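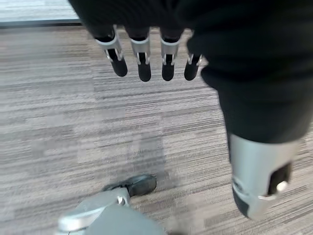 I have been going to standards meetings, on and off, for longer than my knees would like, and I've come to think the most useful document in our whole trade is a single page somebody has taped to the inside of a cupboard door. I'd like to make a case for it, and for more pages like it, and I hope you'll bear with me if I go the long way round.

Last March I was asked to read through the draft handling code that Lirnley wanted its labs and its contractors to sign on to. It covers multi-fingered hands and the arms that carry them, and it runs to 386 clauses. I read every one of them, with a pot of tea and then another pot of tea, and I want to say first that the people who wrote it are careful and decent and that hardly any of it is wrong. If you asked me to strike out a clause I'd have a hard time choosing. And yet I finished it with a sinking feeling, trying to imagine a new starter, two weeks in, looking for the bit that says where her own hands should be while she swaps a fingertip.

(It's in there. It's clause 211, and it sends you to an annex.)

My view, for what it's worth, is that we've become very good at writing rules for the machine and are still rather poor at writing them for the afternoon. By the afternoon I mean the ordinary working hours, when the covers get put on and taken off, when somebody kneels down to check a joint bracket, when the arm is powered but no program is running and everybody in the room has a slightly different idea of whether that counts as "on". Most of the near misses I've been told about over the years happened in that stretch. Very few happened during the demonstration, when we're all standing behind the line and behaving beautifully.

Take sleeves. I have a real fondness for a fabric sleeve on a robot. It keeps grit out of the joints, it keeps cables from snagging, and it makes the whole arm easier to be near. But cloth also hides things! You can't see a linkage through it, and you can't see a cracked housing, and a loose sleeve can bunch up over a wrist so that you misjudge where the hard part begins. The draft code says covers shall be "of suitable material and fit". Fine. I'd trade that whole sentence for one that reads: take the sleeve off and look underneath it on the first working day of the week, and write down your initials when you've done it. Anybody can follow that, and anybody can tell whether it's been followed.

Or take floors, a subject I could bore you with for an hour. Plenty of good work is being done in rooms that were offices before they were labs, on carpet, and I don't think that's a scandal. Carpet is kind to a dropped part and kinder still to people who spend the day on their feet. What it does badly is give up small screws. A patterned carpet will swallow a small pin whole, and you'll find it a month later, probably with your heel. So if you're working over carpet, put a light-coloured mat or an old bedsheet under the hand before you open anything up. I looked for this in the code and found a long and very thorough section on the levelness of floors.

I put some of this to Washington Teixeira, who was kind enough to argue with me over most of a lunch. He runs the bench at Hemach and has trained more technicians than I've met. His objection was a good one and I want to give it its due. A one-page rule, he told me, is only as good as the memory behind it. When the person who wrote "keep clear of the thumb" moves on, the next person keeps clear of the thumb without knowing why, and then one day the hand is replaced by a different model whose fingers close in a different order, and the page is still on the cupboard door giving cheerful bad advice. The long code, dull as it may be, carries its reasoning along with it.

I think he's right about that, and I've changed my mind a little. I no longer believe the page can do without the book. What I'd ask is that the book be made to produce the page. Every section that touches on something a person does with their hands ought to end in a few plain lines that can be copied out and stuck up, with the number of the section beside them and the name of the hardware they apply to. When the section is revised, the lines are revised too, and the old sheet comes down. The Dedier workshop has been doing something close to this with its lifting gear and its sheets are a pleasure to read. Some of them have drawings.

There's the matter of cost, and I won't pretend it away. Somebody at Lirnley worked out that reviewing the draft properly would take 1790 hours across all the member labs, and small outfits such as Xia simply don't have their share of those hours to give. I'd sooner see 300 of them spent walking the code through real rooms, with a technician reading aloud and pointing at things. Let the person who changes the fingertips have the red pen for a morning. I'd be surprised if more than 40 clauses came out the other side needing to go on a wall, and I'd be delighted to help with the tape.

The comment period is still open as I write, and I've sent in my few pages, with rather too many brackets in them. If you work with these machines, please send in yours, even if it's only one line about the thing that catches your sleeve every time you reach past the wrist. That line is probably missing from the draft, and the people compiling it would be glad to have it.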